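**FOR RELEASE IN APRIL**

# Tusik Puts 28 Old Comedies Back on Disc, Will Now Attempt to Sell Them

TULSTEAD — Tusik, the home video label that still believes in shelves, will release the Sison Comedy Collection this April: 28 studio comedies from the black-and-white years, spread over six volumes and packed in a box heavy enough to hold a door.

The films come from the Sison library, which changed hands so often that several of its titles were last sold on VHS, in sleeves that misspelled the leads. All have been newly scanned. Scratches were removed where possible. The jokes about mothers-in-law were left in.

The set runs 2,712 minutes, including commentaries on nine films and a short documentary on the Natau, the Tulstead movie house where many of them played as second features to something better. A booklet lists full credits and the original running times, two of which we still don't believe.

Tusik is pressing 1,176 copies. Our last box set sold out in around 6 weeks, a pace that surprised the warehouse and alarmed the accountant. Volumes will also be sold singly for customers who only want the one with the runaway llama (Volume 4).

Preorders open at 9 a.m. on the Tusik web store. Discs are region-free. Prices shown at checkout include the box but, regrettably, not the shipping. 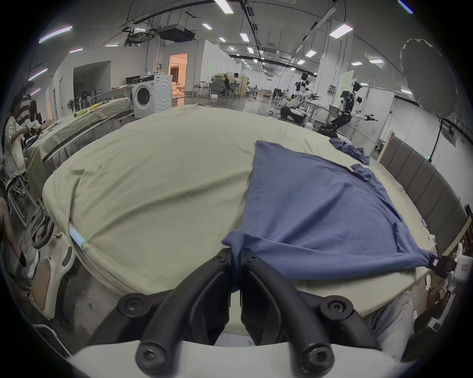 *A blue T-shirt on the table, held at two corners.*

**About Tusik**

Tusik releases older films on DVD and Blu-ray from an office above a shoe repair shop in Tulstead. The catalog covers comedies, mysteries and one Western, which was bought by mistake and continues to do well — a sequel is under discussion.

Review copies are available to press on request. Please say which format you can play.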